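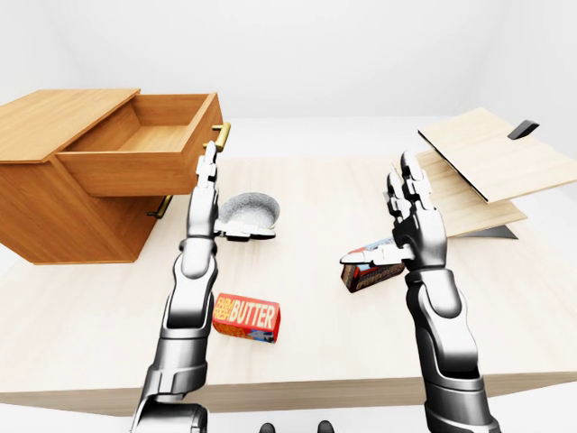 Hello again, and a big welcome to the 60 of you who signed up after the last letter (I'm guessing most of you came for the water district story, so stick around, there's more of that below).

First the news I've been dying to share: I got the fellowship! Starting in July I'll be a reporting fellow with Prurkero, which means a whole year to work on one long investigation instead of squeezing it in between assignments. Silvan Lehner will be my editor. We worked together years ago at the Cason paper, and he still sends back drafts with "who told you this?" written next to every other paragraph. I can't wait. I'm also a little scared.

The subject is private probation companies, the ones small counties hire to collect court fines. I've been reading through 1049 pages of contracts and emails that came back from my records requests, and so far I'm maybe halfway. One county wanted $2000 in copying fees. I appealed, got it down to $100, and paid it before they could change their minds. If you have ever paid one of these companies, or worked for one, please write to me. Just hit reply. I read everything myself, and I won't use your name unless we've talked about it and you've said yes.

On the water district: the board still hasn't released the audit. I asked again last week and was told it's "under review," same as in the fall. More when I have it.

And the book! The manuscript is with Krishnan, my publisher, and the chapter on the Stusivholm plant closing is finally the right length (it was awful to cut, I loved that chapter). No release date yet. I'll be reading a short piece of it at the library this spring and will send the details once the room is booked.

Thank you for reading, and for all the kind notes about my dad. He's home and already complaining about the food.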